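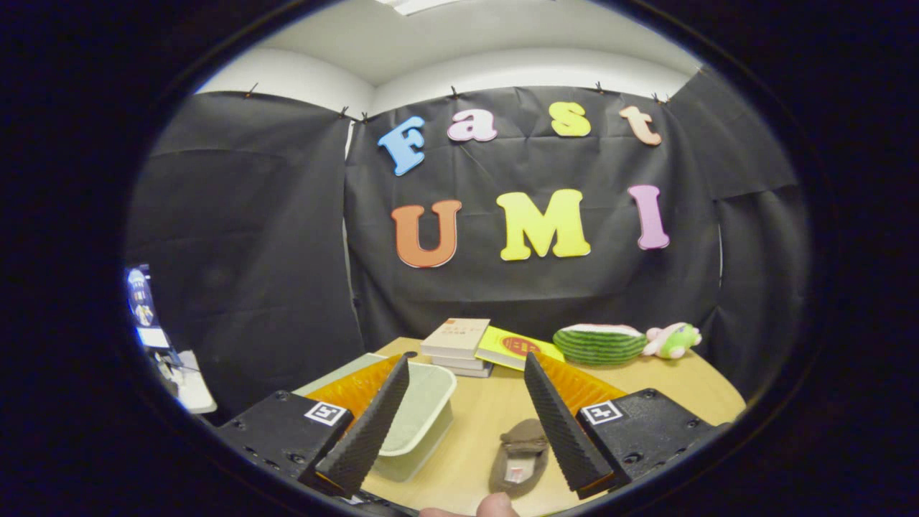 Recording station, Trudwood workshop. View from the gripper camera with the fingers open, a brown slipper between them and the green tray to the left.

Progress report to the Faratberg fund
Period covered: July through October
Prepared by Hiwot Wolde, with notes from Henok Mamo and Lensa Habte

1. Where we are

The grant pays for one recording station and its upkeep, built around a hand-held gripper with a wide-angle camera. The station has been in use for the full period. We made 2478 recordings, of which 177 were rejected at review. Most of the rejected ones come from the first weeks, before the finger mounts were sorted out (see section 3). The tabletop tasks are the ones listed in the plan: putting slippers away, placing items in a tray, and stacking and unstacking books.

Two items from the plan are done, one is late, and one was changed with the agreement of Rodica Husar in August. Details are below.

2. The station

The station is a light wooden table with black fabric on three sides. The fabric is held along the top edge with small binder clips. We had planned a rigid frame with stretched panels from Maillard, but the quote came in over the line item and the clips have held well enough. The cloth sags a little between them and has some wrinkles. Neither has shown up as a problem in tracking, so we have left it.

The foam letters on the back panel (Fast UMI, in two rows) stay up for all recordings. Lụa Ninh asked in September whether they should come down. We ran 38 recordings without them and compared the tracking results, saw no difference worth acting on, and put the letters back where they had been.

The black cloth does make the station darker than the rest of the shop. We now leave the overhead lights on full for every session and do not mix in desk lamps. This was not written down before August, and a few early sessions have uneven lighting as a result.

3. The gripper

This is where most of the work went.

Finger mounts. Each finger is carried on a boxy black mount, and each mount has a square printed marker on it. The software uses the two markers to work out how far the fingers are open. In July the left mount was working loose during long sessions. The marker moved with it, and the opening distance read wrong by a small amount that grew through the day. We did not catch this right away because each single recording looked fine. Lensa found it by comparing the first and last recordings of one session.

The fix was simple. The mount screws came out, the holes were cleaned, and the screws went back in with medium threadlocker. We set a fixed torque for both sides and wrote it on the card kept with the tool. Neither mount has moved since.

Markers. The markers are printed paper under a matte film. Glossy film was tried first and caught the ceiling lights. A marker is replaced when a corner lifts or the white border gets dirty, and both sides are always replaced together. We keep a stack of spares printed from the same file at the same scale - an earlier batch had been printed with "fit to page" turned on and had to be thrown out.

Finger surfaces. The fingers have a diamond-patterned grip surface, and the pattern picks up lint. Fuzzy slippers are the worst for this. Lint in the pattern makes books slip, so the fingers are now brushed with a dry nylon brush at every object change and wiped with alcohol at the end of the day. One pair was worn smooth at the tips and was swapped in September. The supplier in Destville has two more pairs on order for us.

Camera. The lens is cleaned each morning and the focus ring is taped. We had one case of the camera turning slightly in its seat after the tool was set down hard. The check for this is now part of the startup list.

4. Routine checks

The startup list takes Henok less than ten minutes. In its present form it reads:

Check both mounts by hand for play.
Open and close the fingers fully, and compare the reading with the steel gauge.
Check that both markers are clean and flat.
Clean the lens and look at one test frame.
Check the backdrop clips and re-hang the cloth if any part has dropped.
Make one short recording and play it back before starting.

The gripper also gets a full strip and clean every 200 hours of use. The first of these was done in September and took most of a Monday. The second will fall in the next period.

5. Late and changed items

Late: the written repair guide. Lensa has a draft of the sections on mounts and markers. The camera section is waiting on photos and on a decision about how far a user should go before sending the tool back to us. We expect to send you the whole guide with the next report.

Changed: the second gripper. The plan called for a complete second unit. As agreed with Rodica, we bought parts for the pieces that wear or come loose (mounts, screws, fingers, marker film) and kept the remaining money for the camera, should it need to be replaced. So far it has not been touched.

6. Next period

Finish the repair guide and have someone outside the group follow it from start to finish. Lụa has offered to do this, as she has not worked on the tool before.

Move the gauge check into the recording software, so that a session cannot start without a reading being entered. Henok has this half working.

Do the second full strip and clean, and record which screws have lost torque.

We would also like to discuss whether the remaining camera money can be used for spare fingers if the Destville order is delayed again. Please let Hiwot know if you need a written request for this or if it can be settled by phone.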